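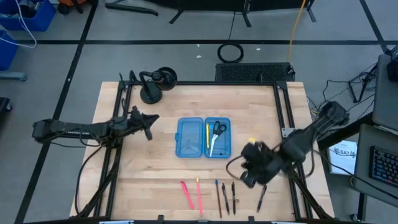
Last modified: 7/15/24

Speaker notes, Zirkstead talk: two-arm packing from teleoperated demonstrations
Rezaul Bandara (method), Emiliano Olivares (results)

Slide 1. Title. Say names, say Rezaul takes the first half. Questions at the end unless something is unclear.

Slide 2. The task. An open pencil case in the middle of the table, pens and pencils set out below it, one arm on each side. The arms have to get the items into the case. It looks easy. The items are thin, several are the same colour, and the edge of the case stands in the way of a low approach. Mention that we do not tell the policy which arm should take which item.

Slide 3. Data. 389 demonstrations in the training set. All were recorded by hand through the leader arms, by operators at Zirkstead and Pustholm. We kept demonstrations with a dropped item if the operator picked it up again. We threw out those where the case was pushed out of reach. Do not go into the file format here, there is a backup slide.

Slide 4. Method. Gollero predicts a short run of joint targets for both arms together. The change from the April version is the handover term: when the two grippers come within a set distance of each other, the loss puts more weight on the timing between them. Outside that distance it is the same loss as before. Write the term out on the board if there is one. Stress that both arms share one network -- people asked about this last time. 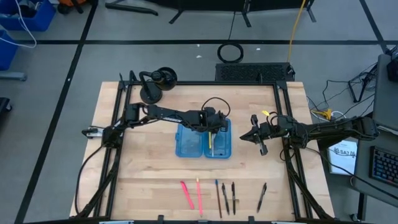

Slide 5. Release. Most of our early failures were at the moment of letting go. If the gripper opens too high, the pencil lands across the divider. Too low, and the fingers catch the case on the way out. Adding the wrist force signal to the input helped more than adding another camera view. Point to the middle row of the table, then move on.

Slide 6. Results (Emiliano). 1094 test trials, start positions drawn at random from the same region as in training. Compare with Lý, trained on the same data for the same 3000 epochs. Read out the per-item rows before the mean, as the mean hides the gap between pens and pencils. Scissors are scored separately.

Slide 7. Limits. One table, one type of case, fixed lighting. We have not tried a closed case. The handover distance was tuned by hand and we do not know how it carries over to longer arms.

Slide 8. Next work, contact details. If short of time, skip to here from slide 6 -- the limits are also in the handout.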